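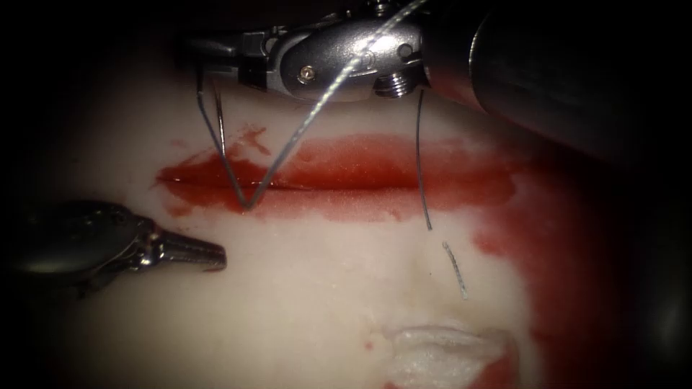
Fig. 4. Two instruments at the wound; the jaws of the left one are closed.

Section 4: Setting up the Kurov 73 for lessons at home

You have the keyboard out of its carton and on its stand (Section 3), so now comes the fun part! By the end of this section you'll have the pedal working, the touch set to suit your hands, and a first recording saved that you can play for your teacher. Allow a quiet evening for it, and keep your lesson book nearby.

4.1 Placing the keyboard

1. Stand the keyboard against an inside wall if you can, away from radiators and direct sun.
2. Sit down and let your arms hang. Raise your hands to the keys. Your forearms should be level with the floor, or sloping down very slightly toward the keys.
3. If they slope up, raise the bench, not the stand. Children may need a footstool as well.
4. Tighten both stand knobs by hand.

CAUTION: Do not move the stand with the keyboard on it. Lift the keyboard off first, with two people.

4.2 Connecting the pedal

1. Turn the power off.
2. Push the pedal plug into the socket marked DAMPER on the back panel until it clicks.
3. With your foot off the pedal, turn the power on. The keyboard reads the pedal's resting position as it starts.
4. Play a low C, press the pedal, and let go of the key. The note should ring on beautifully and stop when you lift your foot.

Note: If it works backward (notes ring with your foot up and stop with it down), your foot was on the pedal at start-up. Turn off and repeat step 3. We all do it!

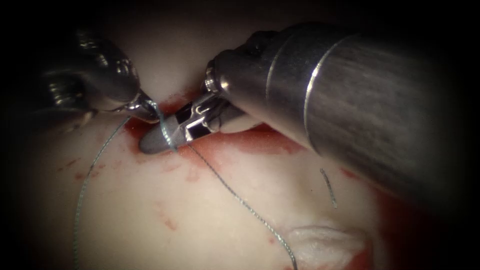 Sille Ravn

4.3 Choosing a touch setting

Touch decides how hard you have to play to get a loud note, and it's worth a good half hour of trying things out. The keyboard leaves the factory on Medium.

1. Hold TOUCH and press the lowest white key for Light, the next for Medium, the next for Heavy.
2. Play a slow five-finger scale as softly as you can, then again as loudly as you can.
3. If the soft notes vanish, go one step lighter. If everything comes out loud, go one step heavier.
4. Hold TOUCH for 2 seconds to save.

Students who also play an acoustic piano at their teacher's studio usually get on best with Heavy. It feels like hard work for the first week, and then you sit down at the real thing and your fingers already know what to do.

4.4 Setting the metronome

1. Press METRO once to start the click and again to stop it.
2. Turn the dial to change the tempo. Start well under the speed printed in your book.
3. Hold METRO and press any of the top five white keys to choose how many beats are in the bar. The first beat gets a bell, and small children love it.

Note: Metronome volume is separate from the main volume. See Section 6.

4.5 Making your first recording

1. Press REC. The red light blinks and waits for you, so take a breath.
2. Play. Recording begins with your first note.
3. Press REC again to stop.
4. Turn the dial to an empty slot from 1 to 21 and press SAVE.

CAUTION: Saving to a slot that already holds a recording erases the old one. The display shows FULL before you confirm. Turning the power off before you press SAVE loses the take.

Record the same short piece at the start and end of a month and play them back to back. I still do this with my own practice, and hearing the difference is a thrill every time!

4.6 Resetting

Hold TOUCH and METRO together while turning the power on. Touch, tempo and volume go back to the factory settings. Your recordings stay where they are.

If the display shows 769, the pedal was not recognized. Turn off, reseat the plug, and go back to 4.2.

Continue with Section 5, Headphones and Playing Duets.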